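Wildledertasche pflegen – Bürste, Radiergummi oder lieber gar nichts?
Forum: Kleidung & Leder > Pflege und Reparatur

Anatole Rey
Erstellt: 1/3/11

Hallo zusammen,

ich lese hier schon eine ganze Weile still mit und habe mich jetzt endlich angemeldet, weil ich mit meiner grauen Wildledertasche nicht mehr recht weiterweiß.

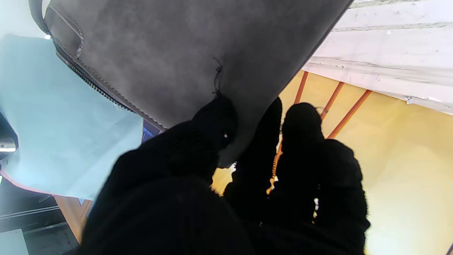
Gekauft habe ich sie vor Jahren in einem kleinen Laden von Baudry, den es inzwischen leider nicht mehr gibt (die Dame dort hat mir damals noch ein Säckchen zum Aufbewahren mitgegeben, so etwas bekommt man heute ja kaum noch). Ich hänge wirklich an dem Stück. Jetzt ist das Leder aber an manchen Stellen heller und an anderen dunkler geworden, und ich frage mich, ob das Schmutz ist, Fett von den Händen oder ob sich der Flor einfach nur in verschiedene Richtungen gelegt hat. Unten hängt außerdem ein schwarzer Faden heraus. Abschneiden oder lieber nach innen ziehen?

Im Schrank hätte ich noch eine Dose Imprägnierspray von Fenlow, aber die ist bestimmt sieben Jahre alt. Kann man das noch nehmen?

Liebe Grüße und schon mal danke fürs Lesen
Anatole

nadelkissen_hh

Hallo Anatole und herzlich willkommen!

Zu den Flecken: Streich mal mit der flachen Hand einmal in die eine und dann in die andere Richtung drüber. Wenn hell und dunkel dabei die Plätze tauschen, ist es nur der Strich und du brauchst dir gar keine Sorgen zu machen. Bleibt es, wie es ist, würde ich zuerst mit einer Kreppbürste drangehen, ganz sachte und immer in eine Richtung. Bitte keine Messingbürste, auch wenn die überall im Set dabei ist! Ich habe mir damit mal einen Stiefel ruiniert, das ärgert mich bis heute.

Den Faden auf keinen Fall ziehen, solange du nicht weißt, wo er herkommt. Schau erst von innen nach, ob er zum Futter gehört.

Loïc Moulin

Da muss ich ein bisschen widersprechen, liebe nadelkissen. Eine weiche Messingbürste ist völlig in Ordnung, wenn man nicht drückt. Ich nehme seit Jahren eine von Hekudier und habe damit Schuhe, zwei Jacken und die Tasche meiner Schwester wieder schön bekommen. Krepp nimmt den Staub gut auf, aber wenn der Flor schon speckig und plattgedrückt ist, richtet er dir damit gar nichts mehr auf.

Wer sich nicht traut, kann auch feines Schleifpapier nehmen, aber dann bitte nicht das grobe mit 100er Körnung aus dem Keller.

Beim Spray bin ich streng: weg damit. Sieben Jahre ist zu lang, irgendwann sprüht so eine Dose nur noch in dicken Tropfen, und die siehst du auf grauem Leder sofort.

nadelkissen_hh

Loïc, bei Schuhen von mir aus. Eine Handtasche hat aber oft viel dünneres Leder, und wenn der Flor erst mal weggekratzt ist, kommt er nicht wieder. Ich bleibe dabei, lieber dreimal mit Krepp als einmal mit Messing. Und Schleifpapier, oje, das lese ich lieber gar nicht.

tantehedwig

Guten Abend in die Runde,

meine Mutter hat ihre Wildledersachen immer über Wasserdampf gehalten, nicht zu nah, und danach gebürstet. Das mache ich heute noch so, im Bad, wenn ich ohnehin heiß geduscht habe. Zwanzig Minuten hängen lassen, danach über Nacht auslüften und erst am nächsten Tag bürsten. Meine alte Pledton-Tasche aus den Achtzigern sieht damit noch richtig ordentlich aus (na ja, von den Ecken reden wir nicht).

Gegen Fettstellen hilft mir Maisstärke. Dünn aufstreuen, über Nacht liegen lassen, ausklopfen. Babypuder geht auch, aber dann riecht alles nach Wickeltisch.

kurbel3000

Maisstärke auf dunklem Grau? Viel Spaß beim Rausbürsten. Ich hatte das Zeug noch im Februar in den Nähten, und gestreut hatte ich vor Weihnachten.

tantehedwig

Dann war es zu viel, kurbel. Dünn, habe ich geschrieben! Und die Nähte spart man aus oder klebt sie vorher mit Malerkrepp ab, aber ganz locker andrücken.

Anatole Rey

Ihr Lieben, so viele Antworten, damit habe ich gar nicht gerechnet!

Den Handstreichtest habe ich gleich gemacht. An der Seite wechselt es tatsächlich, da ist es also nur der Strich. Unten am Boden bleibt ein Fleck dunkel, egal wie ich streiche, das wird dann wohl doch Fett sein. Ich fange jetzt mit der Kreppbürste an und versuche danach die Stärke, sehr dünn, versprochen. Loïc, die Messingbürste hebe ich mir für den Notfall auf, sei mir nicht böse.

Der Faden kommt von innen, glaube ich, jedenfalls ist am Futter eine Naht ein Stückchen offen. Kann man das von Hand schließen oder gehört das zum Schuster?

nadelkissen_hh

Von Hand geht das prima, mit Leiterstich und gewachstem Garn. Zieh den Faden mit einer stumpfen Nadel nach innen, verknote ihn dort und dann erst kürzen. Das Futter musst du dafür nicht auftrennen, wenn die Stelle eh schon offen ist.

Loïc Moulin

Böse bin ich überhaupt nicht :) Beim Faden sind wir uns ja sogar einig. Schreib doch mal, was die Stärke aus dem Fleck gemacht hat, das würde mich bei der Farbe wirklich interessieren.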